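Workroom and Craft Tables > Cutting mat left out as a permanent table cover?

khaslam
Joined: June
Location: Skurinport

I'm setting up a table in the spare room that has to do for sewing, photographing things for the shop, and whatever else lands on it. I'm thinking of buying the biggest green self-healing mat I can find and leaving it down for good. Has anyone done this for more than a few months? I'm mostly worried about marks and about colour cast in the photos.

Kirsty Haslam

gokberg_offcuts
Posts: 3,000

Had one down for 6 years. It's fine if you keep the iron off it and keep it out of the sun. Mine curled at one corner where the arvo light came in and it never went flat again. Get the 3 mm one, the thin ones slide.

plainweave
Posts: 412

I'd go the other way. Bare table, mat comes out when you're cutting. Food, glue and tea all end up on a mat that lives on the table, and the grid gets grubby. As for photos, a white grid behind everything looks like a school project.

gokberg_offcuts
Posts: 3,000

You can wipe it. Cool water and dish soap. I don't see how a bare table stays any cleaner.

plainweave
Posts: 412

A bare table doesn't have a printed grid for the muck to sit in. Mine's a Wusora and the lines are grey now. I paid over 100 dollars for it.

bae_at_the_bench
Posts: 87

I like the grid in photos. Buyers ask me what size things are and I can count squares for them. The green does bounce a bit onto anything white and glossy, so check your dishes. Dark red and black are no trouble.

The bigger problem on a shared table is lint. Black rib knit picks up every bit of thread in the room. Cut pale fabric first and you'll be going over the black with tape afterwards. Do the black first, or keep it in a bag until you need it.

khaslam
Location: Skurinport

Thanks all. Bae, you're right about the lint, there are white and pale blue threads on my black rib already. I've put a green mat down to try it out. The rib is first, then the red grapes over the mat, then the grapes again with the white dish. 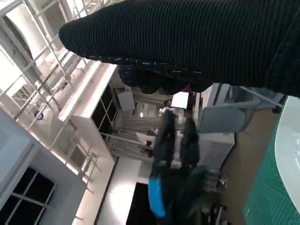
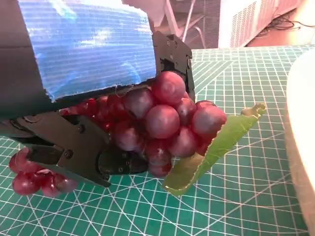
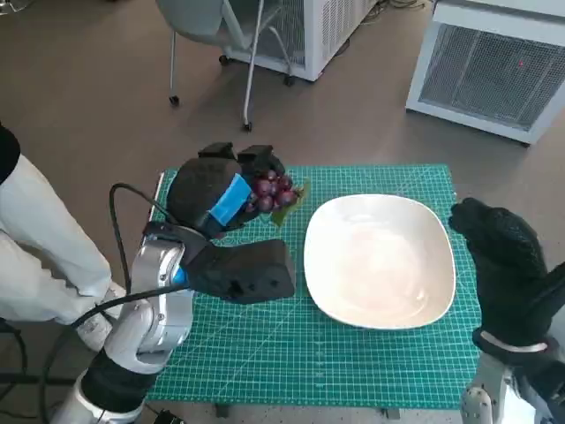 bae_at_the_bench
Posts: 87

The grapes look good against the green, and the leaf still reads as a leaf. I'd try the dish on plain grey card as well and compare the two. For the rib, use a damp rubber glove and stroke one way, along the ribs. Tape pulls at the knit if you do it too often.

plainweave
Posts: 412

Still too many lines behind that dish for me. If you're keeping the mat down, get a roll of grey paper and pull it over the top for photos.

gokberg_offcuts
Posts: 3,000

I'd leave it as it is. Turn the mat over if you want fewer lines, some of them are plain on the back. Check yours before you buy paper.

khaslam
Location: Skurinport

Will check the back tonight. I've got grey card somewhere, so I'll try that with the dish too.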